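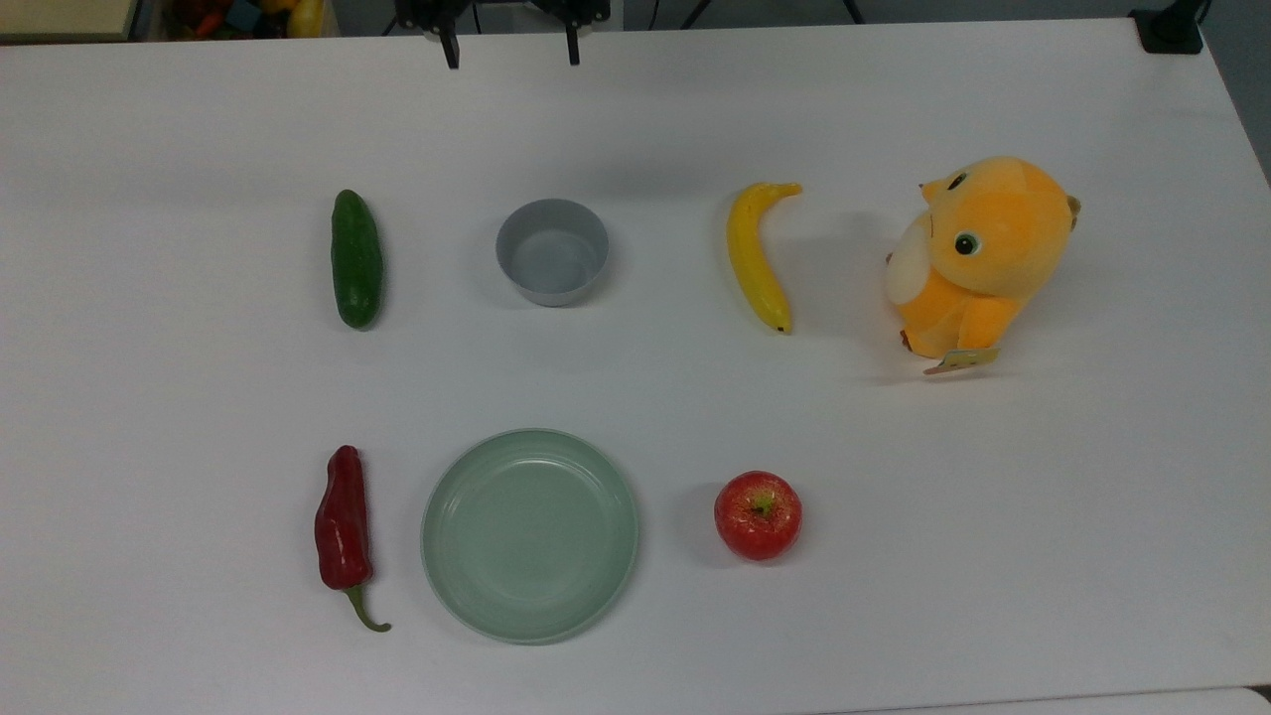

Revisión de seguridad del rincón de cocinita
Sala de juego Bråten, planta baja
Periodo: junio
Revisa: Anca Zamfir
Visto bueno: Osvaldo Macedo

Marcar SÍ, NO o N/P (no procede) y anotar en el comentario lo que haga falta. Los puntos con NO pasan a la hoja de pendientes, al final. La pieza retirada no vuelve a la sala sin la firma de Osvaldo.

1. MESAS

1.1 Tablero limpio, sin restos de cinta adhesiva ni de pintura. SÍ
Comentario: repasado con paño húmedo y jabón neutro. No usar el limpiador con alcohol, deja cercos mates.

1.2 Cantos y esquinas sin astillas ni rebabas. SÍ

1.3 Patas niveladas, la mesa no cojea. NO
Comentario: en la mesa de juego había una pata floja. Apretada a mano, falta hacerlo con llave.

1.4 Paso libre de 80 cm entre las mesas y la estantería. SÍ
Comentario: medido con las sillas recogidas. Con las sillas fuera no se llega. Avisar al turno de tarde.

2. ALIMENTOS DE JUGUETE

2.1 Ninguna pieza ni parte suelta cabe en el cilindro de control. SÍ
Comentario: se pasan todas, también las grandes. El rabito de la manzana se comprueba aparte, tirando con los dedos. Aguanta.

2.2 Superficie sin grietas, mordiscos ni pintura levantada. SÍ
Comentario: la manzana roja tiene vetas amarillentas. Son del acabado, se pasó la uña y no salta nada. En la revisión anterior se anotó como desgaste por error.

2.3 Pepino: sin cortes en los extremos. SÍ

2.4 Plátano: punta entera y sin material blando. SÍ
Comentario: es la pieza que más se llevan a la boca. Lavar a diario.

2.5 Guindilla: rabo verde firme. SÍ
Comentario: tiene algo de holgura al girarlo, sin llegar a salirse. Volver a mirar el mes que viene.

2.6 Piezas del juego Mavau separadas por edades. NO
Comentario: las pequeñas estaban en la caja de los menores de 3 años. Retiradas y guardadas en el armario alto.

3. VAJILLA

3.1 Plato y cuenco sin desportillados ni bordes cortantes. SÍ
Comentario: se recorre el borde entero con el dedo, por dentro y por fuera. Mirar también la base.

3.2 Sin olor a humedad ni manchas en el fondo. SÍ
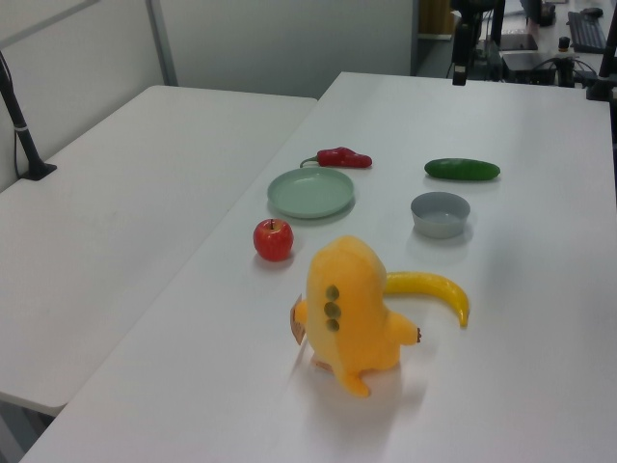
3.3 Vajilla guardada seca. NO
Comentario: los cuencos Skika estaban apilados con agua dentro. Se dejan boca abajo en el escurridor y se guardan al abrir la sala, a partir de las 9:00.

4. PELUCHES

4.1 Costuras cerradas, incluidas las de brazos y cola. SÍ
Comentario: en el peluche amarillo se tira de la punta de la cola y de los brazos durante unos segundos. No asoma relleno.

4.2 Manchas del lomo (las verdes) bien sujetas. SÍ

4.3 Etiqueta legible y sin hilos largos. NO
Comentario: al peluche amarillo le sigue colgando una etiqueta de papel beige. Quitarla antes de que vuelva a la sala, con el hilo o la presilla que lleve. Apuntar primero las instrucciones de lavado, si las trae.

4.4 Lavado según el calendario. SÍ
Comentario: programa delicado en bolsa de malla, secado al aire. La última tanda tardó alrededor de 6 horas en secar junto a la ventana.

5. ENTORNO

5.1 Cables recogidos y fuera del alcance de los niños. NO
Comentario: revisar los que bajan por el borde de las mesas y fijarlos con bridas. Hasta entonces, los niños no usan esa zona.

5.2 Elementos sujetos al borde de la mesa, bien apretados. SÍ
Comentario: comprobar cada vez que se mueva una mesa. Pueden marcar el canto.

5.3 Tabique firme, perfiles metálicos sin tornillos salientes. SÍ

5.4 Cajas Lellow con tapa y rótulo. NO
Comentario: falta una tapa. El rótulo de «verduras» está medio despegado.

HOJA DE PENDIENTES

Pata de la mesa: apretar con llave. Osvaldo.
Etiqueta del peluche: cortar. Anca.
Cables: bridas y repaso de toda la pared. Osvaldo.
Tapa de la caja Lellow: pedir. Referencia 51 de la hoja de material.
Piezas pequeñas Mavau: quedan en el armario alto hasta rotular las cajas por edades. Anca.
Cuencos Skika: poner aviso encima del fregadero.

Observaciones de Osvaldo Macedo: conforme con todo menos con el punto 2.5. Si el rabo de la guindilla gira, prefiero retirarla ya y no esperar un mes. Anca, por favor, cámbialo a NO y guárdala con las piezas del armario alto.

Respuesta de Anca Zamfir: de acuerdo, la guindilla sale de la sala hoy. El 2.5 se pasa a NO en la copia del tablón.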